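Filed under: Short Stories / Young Makers

THE LONG PATH

The Lirkano was the last team to go, and by then the sky had gone the colour of old dishcloths.

"If it rains, we're done," said Dimas Sopacua, who had the laptop open under his coat with only his chin holding the coat up. "The lid leaks. I told you the lid leaks."

"It won't rain," said Lyle Benavides. He had no idea whether it would rain. He was watching the screen, where the rover's own view came back to them, bushes and path and a great deal of cloud.

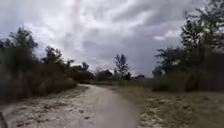
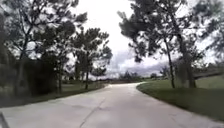

The Gastwood Cup was simple enough on paper. You had 90 minutes. Your rover had to follow the paths through the park by itself, sand and concrete both, and come home to the table where it started. No steering from the team, no shouting at it (there really was a rule about shouting, after the year before). You got points for distance and lost 63 for every time you had to go and pick the thing up.

They had lost 63 already. Lirkano had taken a fancy to the grass in the first five minutes and had driven into it with such confidence that Lyle was nearly proud.

"It thinks the dry grass is sand," said Dimas.

"It looks like sand!"

"I know it looks like sand. I'm saying that's why."

They had spent the whole of April on this. Every afternoon after lessons the two of them had walked up and down with the camera, collecting pictures of ground — 3000 of them, sorted by hand into path and not path in the back of the physics lab, while Mrs Sequeira marked books and pretended she wasn't listening. Lyle had never enjoyed anything so much in his life. He dreamed about gravel. He'd started noticing kerbs on the bus, and telling people about them.

Jetorier, the team from the other side of town, had a rover with a laser on top and matching jackets. Theirs had stopped dead at 500 metres and sat there blinking until somebody's dad fetched it.

"Bend coming," said Dimas.

Lyle leaned in so far that his hair was in the way. The bend was the bad one. In practice Lirkano had always gone straight on where the path went left, every single time, as if there were something lovely over there that only it could see.

"Slow down," he whispered, which was possibly against the rules.

It did slow down. The numbers in the corner dropped, and dropped again, and the picture on the laptop wobbled. For a moment there was nothing on it except hedge. Dimas let go of the coat with his chin.

Then the hedge slid away to one side and there was path again, straight down the middle of the screen, as far as they could see.

"It turned," said Lyle. "Dimas, it turned! It did the whole bend!"

"Don't shout at it."

"I'm not shouting at it, I'm shouting at you!"

Mrs Sequeira came hurrying over from the tea urn with a biscuit in each hand and wanted to know what had happened, and they both told her at once, so that she had to ask again. A first spot of rain landed on the table. Dimas looked at it, then took off his coat altogether and wrapped it round the laptop.

"How much longer has it got?" asked Mrs Sequeira.

"Ages," said Lyle happily, and he pulled up a chair for her so she could watch.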